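Electric pot trips breaker when kettle is also on
Posted by Younes Amrani, May 10, 2021
Tags: kitchen wiring, small appliances

I have an electric pot and a Zundura kettle on the same kitchen circuit. The breaker is 20 amps at 120 volts. Either one runs fine alone. With both on, the breaker holds for a few minutes and then trips.

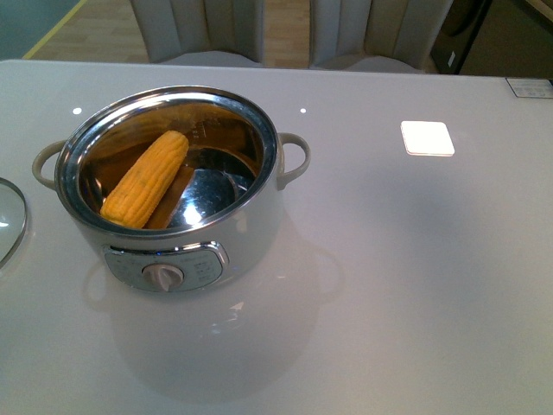
The panel was replaced last July and the wire is 12 gauge. The kettle label says 1500 watts and the pot label says 1500 watts. Is the breaker weak, or is this a wiring fault?

Halima Oyewole
Neither. Add the labels: 3000 watts at 120 volts is 25 amps. A 20 amp breaker carries a modest overload for a while before the thermal element opens, so a delay of a few minutes is normal. It would open much faster on a short.

For loads that run three hours or more, plan on 80 percent of the rating, or 16 amps. One 1500 watt appliance draws 12.5 amps, leaving little room for a second.
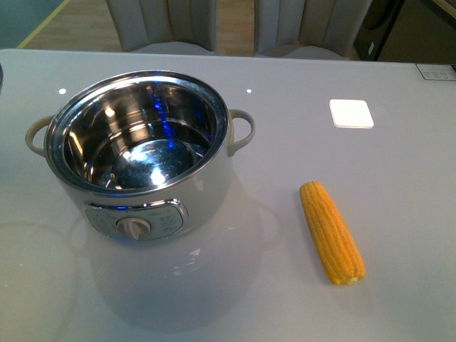

Do not fit a larger breaker. 12 gauge copper is normally limited to 20 amps. Many kitchens have two countertop circuits. Switch one breaker off, see which outlets go dead, and put the kettle on an outlet that stays live. If there is only one circuit, run the appliances in turn or have an electrician add another.

Also feel the plug after 11 minutes of use. Warm is acceptable. If it is too hot to hold, the outlet contacts are worn and should be replaced.

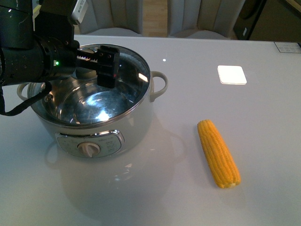 Cooking pot, lid off.

Driltgate
Same problem here with a toaster. Moved it to the other wall, fine now. Check if your fridge is on that line too, mine was.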